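Candela Esteban
@candelaesteban
15 April 2025

I have been treasurer of nothing, captain of nothing, and yet I am now the person in our building who keeps the group chat rules. A thread.

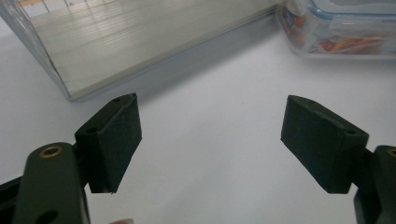 1/ The Caltgate residents' chat was set up for water shutoffs and lost packages. It has 247 unread messages this morning. The water is fine.

2/ Most of them concern a casserole dish. Begoña wants it back. She won't say who has it. She has posted "you know who you are" four times, and six people have apologized.

3/ Baltasar replies to everything with a thumbs up. Rent increase, thumbs up. Death of a beloved cat, thumbs up. I've started to find it soothing.

4/ Afroza muted us in 2022 and still gets her packages. I think about this a lot.

5/ My draft rules: no voice notes over a minute, no politics before coffee, no forwarding anything your cousin in Stukmont saw.

6/ Montserrat asked if the rules could be shorter. They were 420 words. Her objection was longer.

7/ We voted. The rules passed. Someone then posted a nine-minute voice note to say congratulations.

8/ I listened to the whole thing. Around minute seven he mentions he has a casserole dish.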